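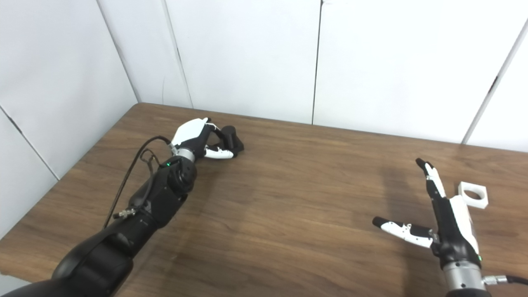
What has the grant paid for so far in the workroom?
The corner walls, the big table, and the labor to put both in. Lighting and storage come out of the second payment, which we haven't touched yet.

Progress report to the Panora fund, February
Prepared by Nhung Quan, Mirkitura workroom

We're in such good shape compared with our last report! The corner is up, the table is in it, and people have started asking when they can book time there. (Soon. Please be patient with us.)

Walls. Large white panels on both sides of the corner, with thin dark seams between them. Waldemar Michalski wanted them left plain, with no shelves or posters, and I argued for a pegboard for weeks. He won, and I've come around completely. The pale walls make the whole corner feel bigger. A few scuffs low on the back wall will get a wipe and, if that fails, a dab of paint.

Table. This is the part I'm happiest about. The top is brown with a long, streaky wood grain, and it looks so much warmer than the gray benches we had at the old address. The supplier, Agarwal, delivered 2 days early and carried it up the stairs, all 41 steps — we owe them a cake.

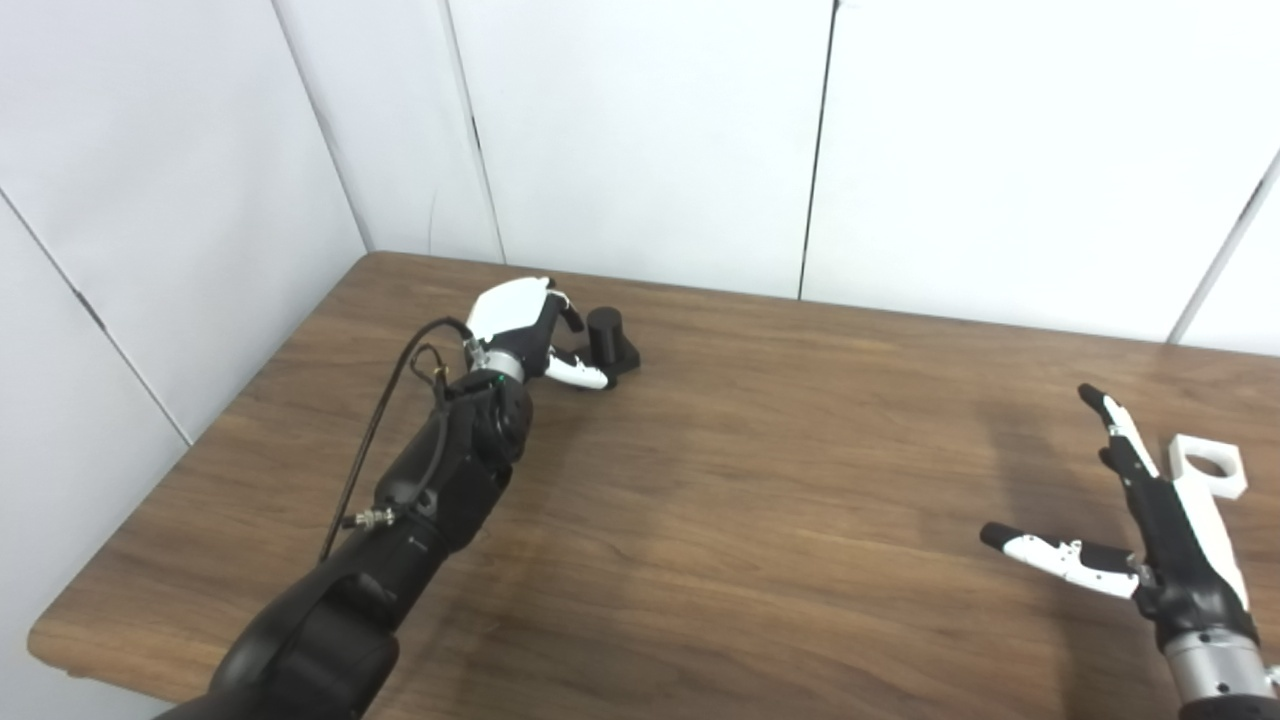
The rounded edge on the top was a small extra and worth every cent, as anyone who has caught a hip on a square corner will tell you. We did notice that the surface picks up some shine under bright light. Waldemar is trying a softer bulb from Zaria before we order the full set, and I'll send you his notes when he has them.

Hours. Over 16 hours went into fitting the panels, more than planned. The old plaster behind them was out of true and had to be packed out — slow, dusty work. The table took one afternoon.

Still to do:
Choose the bulbs and place the order
Touch up the back wall
Get the storage quote from Agarwal
Write the booking rules (I have 7 so far and would like fewer)

We'd love for you to come by and see it. Mornings are best, before 11.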